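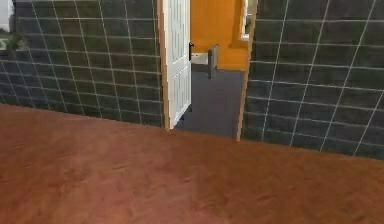 Reddish-brown wood floor, dark tiled walls, doorway between

About Surnov

Home › About us

Surnov is a small design protection practice. Industrial designs, design patents, the look of things. Two attorneys, one office in Brokthorpe, above the print shop. We file, we answer office actions, we argue with examiners, sometimes we talk people out of filing.

Page last updated Aug 15, 2020. Yes it was overdue. The old one still had the fax number on it.

What we do

Design patents mostly. If you made a lamp or a bottle or a chair or the shape of a plug and you want to stop somebody selling the same looking thing, that's us. A design patent covers how the article looks. How it works is a utility patent, different animal, more money, longer wait. Plenty of clients need both and we'll say so at the first call. We don't write utility applications in house any more, we send those out and stay on the file for the drawings.

Also:

Foreign design filings, through agents we've used for years
Hague applications, for clients who want several countries in one go
Responses to office actions, including ones on files somebody else started
Drawings review (more on this below, it matters a lot)
Design searches before launch
Cease and desist letters, sending and recieving
Licenses and assignments for designs already registered
Screen designs and icons

What we don't do: litigation past the letter stage, tax, employment contracts, your cousin's divorce. We do get asked.

How we got started

Ravindran Poduval opened the practice in a February, which was a bad idea, heating in the building was out and the first client meeting was held in coats. Before that he was at Vukčević, a bigger firm, where designs were treated as the thing you tacked on after the "real" patent was done. He didn't agree. Left on good terms, they still send us work when there's a conflict.

The first case to carry our name was the Skondley, a folding step stool. Client came in with a phone full of pictures and a trade show ten months behind him. So the first thing to sort out was the grace period. In the US you generally get a year from your own public disclosure. A lot of other places are stricter and some give you nothing. We got the US application in with time to spare, lost two foreign countries he'd been counting on, and he was pretty upset about it, fair enough. Registered here in the end. That file is why the first question on our intake form is still "Has anyone outside your company seen it yet?" Please answer it properly. A trade show counts. A crowdfunding page counts. Instagram counts.

Divya Nambiar joined later, from the product side. She worked in packaging before law school and can read a drawing sheet faster than anyone else here (there's two of us, but still). She took over foreign filings from Ravindran in her first year and has not given them back.

Who you'll deal with

Ravindran Poduval, founding attorney. US design patents, office actions, licenses. Handles most first calls. Prefers the phone. Will pick up at lunch.

Divya Nambiar, attorney. Foreign and Hague filings, screen designs, searches. Prefers email and answers it at strange hours. If your question is about a deadline in another country, go straight to her.

There's no account manager or client success person. You call, one of us answers or calls back the same day, next morning at the worst.

About drawings

We go on about this. Sorry in advance.

In a design application the drawings are pretty much the whole claim. The words are one sentence. So if a line is solid in the front view and missing in the side view, the examiner will ask which one you meant and you can't always fix it without adding new matter. Broken lines are for the parts you're not claiming. Shading shows the surface. If you leave shading off and the surface could be flat or curved, expect a rejection for indefiniteness, we've seen it happen on otherwise perfectly fine files.

Send us CAD if you have it. Photos are okay for a first look. Please don't send finished line drawings from a cheap online service and ask us to "just file these". We'll review them, but half the time it ends in a redo and you've paid twice.

Our draftsman is freelance, has worked with us since the Skondley file, and is slower in summer. Plan for that. 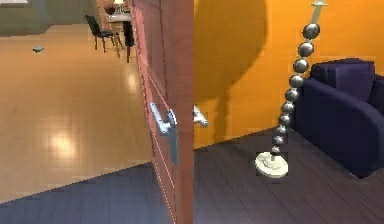

Wood door with silver lever handles, partly open, beige tile beyond

What it costs

People always want this on the page so, ok.

First call: free. No clock running.
Review of drawings you already have: $500 flat.
US design application, single design, start to filing: $3000. Attorney time and drawings in that. Government fees are not, they go on the invoice as a separate line at cost.
Office action responses: quoted once we've read it. Some are an afternoon's work and some aren't.
Foreign: depends on the countries and the agents. Divya does a written estimate before anyone spends anything.

We don't take a share of your sales. We don't take equity either. Asked every year.

If your design has several versions (same bottle, three cap shapes) tell us on the first call. Sometimes they can go in one application as embodiments, sometimes the examiner restricts and you have to pick one and file divisionals for the rest. That changes the bill so better to know up front.

How we work

Every file has one attorney on it and the other one reads it before it goes out. Every filing, even the dull ones. Second reader catches the missing bottom view.

Copies of everything go to you when they go to the office. We send the examiner's letters the way they came, with a short note on top saying what it means and what we'd do. If we think it's time to drop the application the note says that too.

Deadlines kept in two calendars, one electronic, one on the wall. Divya's idea, from packaging.

Former clients can get their old files back any time. Closed files are kept in a storage unit outside Brokthorpe so give us a couple days. The thickest is 80 pages of correspondence over one faucet handle. Granted, finally.

Who comes to us

Furniture makers, housewares, a few toy people, lighting. One company that makes dog bowls and nothing else. Software shops wanting icons covered. Law firms that don't do designs and want someone who does. Solo inventors are welcome, bring whatever you've got, sketches are fine. A cardboard model is fine.

Where to find us

Surnov
2818 Mill Road, second floor
Brokthorpe

Side entrance, buzzer marked with our name. Front door is the print shop and they will try to be helpful and send you the wrong way. Parking behind the building, not in the spaces with the green signs, those get towed.

Visits by appointment for now, phone and video any time. Prototypes can be dropped at the print shop counter in a closed box with your name on it. Don't leave them on the stairs please.

For a first call use the contact form, and put the date of any public showing in the subject line if their was one. If it's more than ten months back skip the form and phone.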